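Zweiarm-Tischsystem **Skerkamari 2**, Hersteller Temico
Geräteblatt mit Betriebsregeln, Stand Mai

## Verwendung

Das System dient der Handhabung kleiner Kartons und Geräteschachteln auf einer ebenen Tischfläche. Beide Arme tragen Parallelgreifer. Der Betrieb ist nur eingewiesenen Personen gestattet. Zuständig für Einweisung und Freigabe ist Makis Pappas, Abteilung Mamingate.

## Greifregeln

Quaderförmige Schachteln werden durch einen Arm gehalten. Der zweite Arm bleibt mit freiem Abstand in Bereitschaft, bis der Haltegriff quittiert ist. Folienfenster und Klebestellen gelten nicht als Griffflächen.

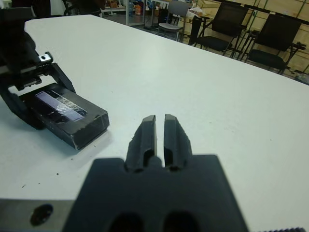
*Haltegriff des linken Arms an einer schwarzen Schachtel, rechter Greifer frei*

Die Greifkraft ist gemäß Datenblatt Makris 195 einzustellen. Abgenutzte Schachteln sind zulässig, sofern die Kanten tragfähig sind.

## Tischfläche und Ablage

- Zwischen den abgelegten Teilen muss Tischfläche frei bleiben.
- Geräte mit glänzender Front werden mit der Front nach oben abgelegt. Lichtreflexe sind bei der Einrichtung der Objekterkennung zu berücksichtigen.
- Krümel und Abrieb sind vor jedem Programmstart zu entfernen.
- Personen im Raum halten sich während des Betriebs außerhalb der Reichweite beider Arme auf.
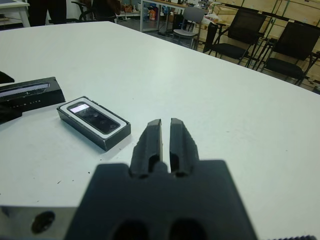 ## Wartung

Die Greiferfinger sind nach 4000 Greifzyklen auf Verschleiß zu prüfen und bei Rissbildung paarweise zu tauschen. Ersatzfinger sind unter der Bestellnummer 197 bei Temico erhältlich. Prüfungen werden im Gerätebuch eingetragen.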